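Textile Conservation Workshop, Vemthorpe
Notebook entry, Monday, June
Entered by I. Thygesen

Item 2064, christening gown lining, Madstead bequest

The lining was received from the Madstead store with its paper label still pinned at the hem. The pin has been removed and bagged with the label. Iron staining is confined to the pin holes and has not travelled along the weave.

Colour was assessed before any treatment was proposed. N. Mahrous recorded the cloth as ivory in the original register; O. Katsaros and I both find it closer to tea. The register entry will stand, with a note added beside it.

Spot tests at the inner seam allowance showed no bleeding in deionised water after 30 minutes. The sewing thread was tested separately and was also stable - a relief, given the trouble with the bonnet ties.
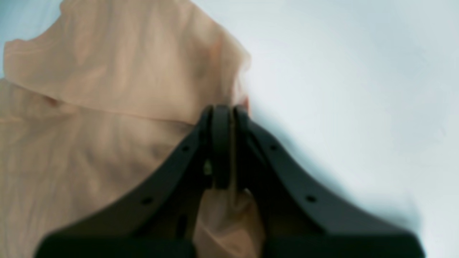

Wash proposal

1. Support the lining between two layers of net, basted by hand at the edges only.

2. Immerse flat in deionised water, 1000 mL for each measure of the small tray. No detergent in the first bath.

3. Drain from the corner and repeat until the water runs clear. Do not lift the net while it is full.

4. Blot and align the grain. Air dry under the fume hood with the fan on low.

C. Margaritis has asked that treatment wait until the Suwannarat loan has left the wet room. Agreed. The lining is to go in drawer 49, interleaved with acid-free tissue, and the tray is to be relabelled.

Outstanding: net order, second reading of the pH meter, signature from S. Theodorakopoulos on the proposal.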